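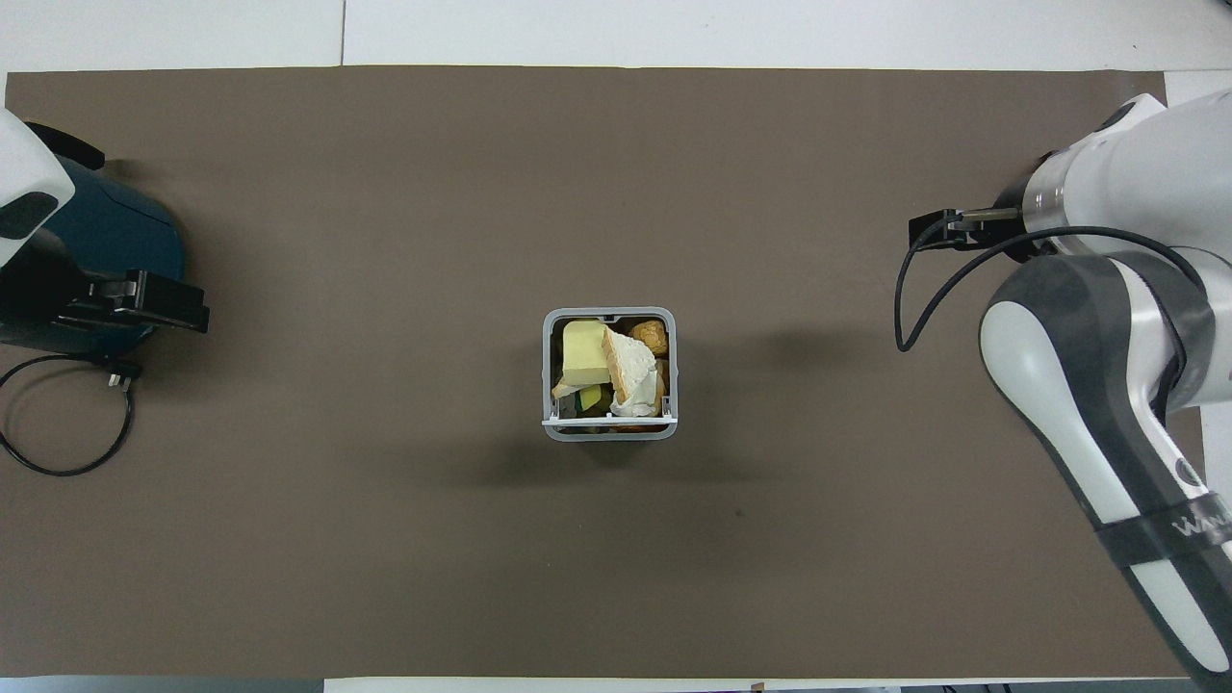

I finally made it to the open day at the Wakovell county archive, after missing it two years running, and I have been boring my family about it ever since. If you have ancestors anywhere near the Kiltmont valley, put this place on your list!

Some background for anyone new to the blog. I've been stuck on the militia camp at Rinerham for ages. My great-great-grandfather was supposed to have drilled there as a young man, and the family story says he walked home every Sunday, which would have been quite a hike. The trouble is that no map I own shows a camp at Rinerham at all. There's a Rinerham Farm, a Rinerham Mill and a Rinerham Lane, and they aren't even close together.

The drive took longer than I'd planned (the bridge at Entwistle is down to one lane again) and by the time I'd parked, the first tour had already gone in. So I hung around the lobby and looked at the old school photographs, then joined the second group. There were 17 of us, mostly family history people by the sound of it, plus a couple of kids who were much better behaved than I was at that age.

They took us down to the strongroom first. It was COLD. I had been warned about this on the sign-up page and still wore a thin shirt. The shelving rolls on tracks, and you turn a big wheel on the end to open up an aisle, and yes, they let us have a go. Our guide told us there are 3,000 boxes down there, and that 586 of them hadn't been listed in any detail yet. You could feel the whole group wondering the same thing — what if mine is in one of those?

After that came the conservation room, which I'd expected to skip through and ended up liking best. A tax roll had been chewed by mice some time in the 1800s, and the conservator was filling in the holes with thin paper, piece by piece. She let us look through the magnifier. The writing right beside the bite marks was perfectly clear, and I could read the word "Entwistle" without any help, so I was pretty pleased with myself.

Then we were turned loose in the reading room, where they had laid out maps and estate papers from the valley. I went straight for anything with an R on it. On the third map, a survey of the Kiltmont estate, there was a field near the mill marked "Camp Close". I may have squeaked. The archivist came over and very kindly brought me back to earth. A field called Camp could mean soldiers, or it could be a lot older than any militia, or it could have belonged to somebody named Camp. She suggested I try the estate rent books, because if the militia used the field every summer, somebody ought to have been paid for it, or at least have complained about the grass.

I had just enough time to order up 3 of the rent books before the room closed. Two were for the wrong end of the valley. The other had a line about "damage to the Close by the men" and a payment to the tenant, with no word on which men or what they'd done. It could be haymakers, I suppose. I've copied it out in full and will put it up once I've checked my spelling against the photo I took.

If you go, the reading room needs a ticket, and you should bring something with your address on it. Pencils only, and bags go in the lockers, which take a quarter and give it back. The next open day is 08/10/2026 and the tour slots fill up fast, so get there earlier than I did. And if anybody has come across Camp Close in a deed or an old letter, please leave a comment. I'm going back for the rest of the rent books as soon as I can get a seat.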